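Robot in the kitchen: tips from the build so far

Quick page, typed between jobs. We've been putting a two-arm dish loader together in the shared workshop and trying it out in the kitchen next door. Most of what follows is stuff I wish I'd written down in September. Skip what you don't need.

Before you switch anything on

Clear a strip of counter beside the sink. Bottles, sponges, jars, all pushed to the back or the far end. Arms swing wider than you think.

Tape down anything on the floor. Phone chargers too.

Stop button within reach of whoever is standing closest. Ours is on a long lead, clipped to an apron pocket. Test it first, every session, even if you tested it an hour ago.

Old plates only. We bought a crate of secondhand ones and haven't used the good set since.

Cables

Most of our lost evenings were cables. Leave slack at every joint, then bend the arm all the way by hand, power off, and look again. If it goes tight anywhere, redo it. Don't zip tie across a joint. Hook and loop strap is better anyway, you will be taking it off again.

Keep the run on the outside of the forearm. Inside the elbow it gets pinched. Ask me how I know.

Label both ends. Masking tape and a marker is fine. Left and right hand connectors are identical on ours and we swapped them twice.

Screws

Check the small ones at the joints after each long session. Blue threadlocker, the removable kind, tiny drop. Not the red.

Magnetic dish for loose screws. A jam jar lid with a magnet glued under it does the same job.

Wet hands

Don't let a bare robot hand near running water. Faucet off while the arms are powered, full stop. We scrape and rinse beforehand, drain the sink, then let the arms have it.

Nitrile gloves over the fingers sort of work. They snag. Kyriaki Dimitriou cut the fingertips off a rubber pair and slid just those on, much better grip and you can still see the knuckles moving. Change them when they go shiny.

Wipe down with a dry cloth after, then leave the hands open overnight. Closed fists hold the damp.

Loading, in the order we do it

1. Door down and both racks out before the arms move. We gave up on teaching it the door for now. Handles are a seperate project.

2. Drying rack stays at one end of the sink. If it slides into the middle the left hand has nowhere to go.

3. Plates by the rim, upright, one at a time. Right hand does the rack, left stays over the sink with the fingers open for the next thing. Go slow on the last bit above the prongs.
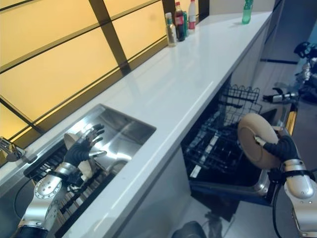 4. Forks and spoons. Hardest part by miles. Thin stuff slips between fingers. Stand them handle up in a mug first and let the hand take them from there.

5. Bowls last. Tilt them against the side of the sink so there's an edge to get hold of. A bowl lying flat is a lost cause for us, move it by hand and carry on.

6. Arms back to rest, power off, THEN push the racks in. Yourself.

Light and shine

Shiny sinks confuse the camera, glossy floors too. Try turning down whichever light bounces worst. If that doesnt help, a matte mat in the bottom of the basin is cheap and comes out in a second.

Don't change the lighting halfway through a session and expect the same results. Pick one setup, write it on the wall.

Money and parts

Spares bill stands at 177 dollars, nearly all fingertips, cable and strap. Gromard connectors have held up fine. The Skosar bracket needed filing before it sat flat, so have a small file handy.

Keep a notebook by the sink. Date, what broke, what you changed. Pencil, ink runs.

Still to sort: glasses, pan lids, anything with a handle. Will add when there's something worth adding.

Last edited 27 December 2023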